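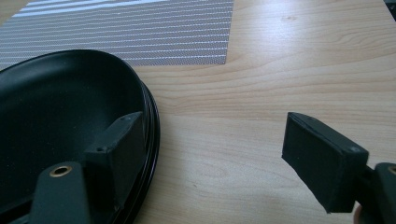 Figure 2. Woven placemat and black oval dish on a light wooden tabletop. The dish overlaps one corner of the placemat.

4.2 Placemats as markers of place

In the first round of home visits we asked people to lay a table for one, using whatever they would normally use, and then to clear it again. We had expected the plate to be the thing that fixed where a person sat. In most homes the mat went down first, and everything after it was placed by reference to the mat. Where there was no mat, people tended to put down the cutlery first and leave a gap.

Dishes were treated less strictly than plates. A plate was nearly always set inside the edges of the mat, and was moved if it strayed over. A serving dish could sit on the mat, off it, or partly on both, and few people corrected it. Figure 2 shows an overlap of this kind: the black dish covers the bottom-left portion of the mat, and the mat itself lies at a slight angle on the table. We coded arrangements like this as 'partial' and kept them separate from those where the dish stood clear of the mat altogether.

Of the 90 table settings recorded, 57 included at least one mat. In 37 of these a dish or bowl was coded as partial. The remaining settings with mats were coded as either fully on or fully off, and the two were not treated as one group in what follows.

Angle turned out to be harder to code than overlap. A striped mat gives the eye a line to follow, so a small turn is easy to see, whereas a plain mat on a grained table can be some way out of true before anyone notices. Two coders (Probert and Kwok) worked through the settings separately and then met to settle differences. Most of the differences concerned plain mats. We have therefore reported angle for striped and bordered mats only, and the reader should bear this in mind when comparing Sections 4.2 and 4.3.

People's own accounts of the mat were short. Several said it was there to protect the table – from heat, from scratches, from rings left by cups – but the same people put hot dishes straight on the wood when the mat was already taken by a plate. One person in the Landeg group told us that the mat was 'so I know where I am'. Another said she left hers out all day and ate, wrote letters and sorted post on it. Gwilliam (interview notes) suggests that a mat left out between meals works as a claim on that side of the table, and the Landeg homes fit this reading better than the Plimia homes, where mats were mostly kept in a drawer.

Clearing followed a different order from laying. Dishes were lifted first and the mat was left until last, often after the table had been wiped. In several homes the cloth went round the mat and the part underneath was left alone. We return to wiping in Section 4.4, where the order of clearing is set against the size of the table and the number of people who use it.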